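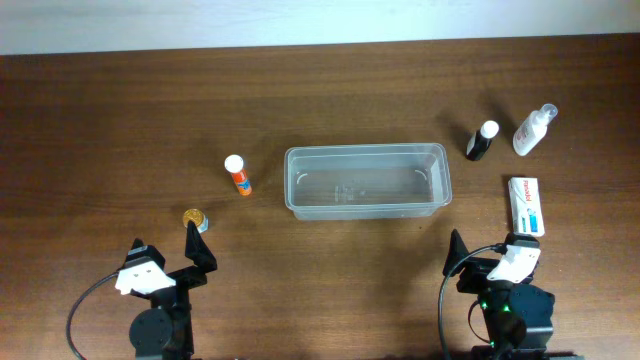 Clear container on the table, with a few small bottles.

2021-05-12

I watched Storby again last night, the shark one set in a flooded parking garage. I first saw it in February and didn't think much of it. A second viewing helped, mostly because I stopped waiting for the shark.

The setup is simple. A dam fails above a town called Modville, the water comes up fast, and 16 people end up on the top level of a garage with a vending machine and one working radio. The shark got in through a storm channel. The movie spends two lines on how, then drops the subject, and I was fine with that.

What I missed the first time is how much of it is about the cars. Everyone keeps going back down a level to get something out of a car. Medicine, a phone charger, a dog leash with no dog on it. Each trip is a little worse than the last because the water has moved up the ramp. By the time we get to the man who wants his golf clubs I was talking to the screen.

The shark itself is on camera for nine minutes, if the person who timed it on the Distik forums is right. Some of that is a rubber fin on a track and you can tell. The computer shots are worse. There's one where it turns a corner around a concrete pillar and the pillar bends.

The sound is good, though. You hear car alarms going off underwater, one after another, and that tells you where it is. I wish they had trusted that and cut the pillar shot entirely.

The last act goes wrong for me. A helicopter shows up, there's a speech, and a character we met 200 seconds earlier turns out to have a flare gun. The ending sets up a sequel that as far as I know was never made.

My disc is the Painemal release, which has a decent picture and no extras apart from a trailer for a different movie. They pressed 4,000 of them and I paid too much for mine. The subtitles also spell Modville two ways.

I'd put it above most of the shark movies I've written up on this blog and below the ones set on boats. Next up is the one with the eels, if it ever gets here in the mail.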